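**Ticket: right gripper keeps losing the teal cloth**
Opened by: Severino Toledo
Assigned: me (Iñaki Barrios)
Status: open, waiting on parts
Rig: Bunda, both arms

Severino filed this one after the right arm started dropping cloth on the fold routine. His note just said "fingers bad??" so I went over to see for myself. We've got two finger sets to compare anyway, the stock ones and the Wevavura set Đức Trương ordered, so I figured I'd do the comparison and the ticket in one go. The wrist feeds were the first thing I pulled up, and the first thing I noticed was how smeary they get. 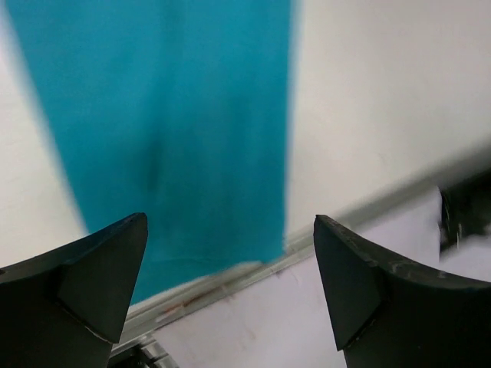
*Wrist view, teal cloth between the fingers. Look at the blur!*

So that's a second problem hiding inside the first one. If the cloth looks like that to me, I don't love the idea of the controller picking a grasp point from it. I dropped exposure a couple of notches and set the arm speed to 85 percent, and I'm keeping both changes for all the runs below so the finger sets get a fair shake.

**What I tried**

- Swapped the left and right wrist cables at the controller end. Fault stayed with the right arm, so I put them back.
- Re-homed both grippers. No change.
- Ran 13 grasps with the stock fingers, then 13 with the Wevavura ones. Stock dropped 2, Wevavura dropped none, but I placed the cloth by hand every time and I'm probably kinder to it than the routine is.
- Checked the close command in the Ruseo log. It tops out at 3000 and never gets there on the right side, which smells like a current limit to me.

Eusebio Marulanda asked if one arm could be getting in the other one's way, and fair enough, it gets cozy in there once they both reach toward the back. I watched the overhead view for a good while with red cloth at the left gripper and the teal one stretched across the middle, right gripper open over its end.
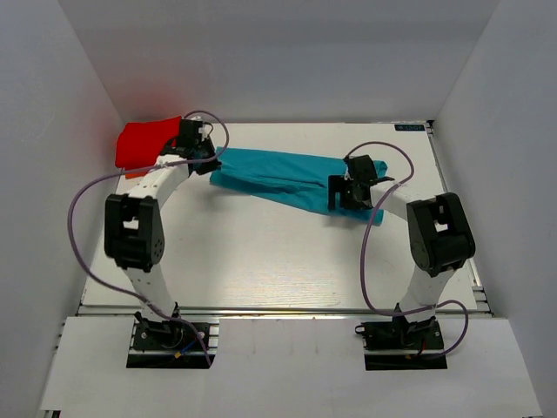 Does the current limit have to match on both arms?

It should for this routine, because the close timing is shared, and a lower limit on one side means that gripper is still squeezing when the lift starts.

I wrote that into the setup notes too (Bonifacio Moya asked me the same thing over chat, hi Bonifacio). I also want to rule out plain bad grasp points. The thick folded band on the teal one worries me more than the floppy part: it stands up in a kind of tube, and I can picture the fingers closing on that and getting a lot less grip than they think they have.

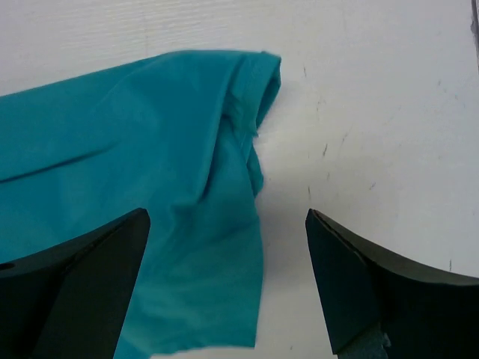
## Still to do

- Match the current limits and rerun both finger sets, with the routine placing the cloth this time.
- Try one run aimed at the flat part and one aimed at the band.
- Ask Đức about spare pads for the Wevavura set. He thinks November.
- Severino, please don't close this when the drops stop! I want the blur thing sorted before we sign off.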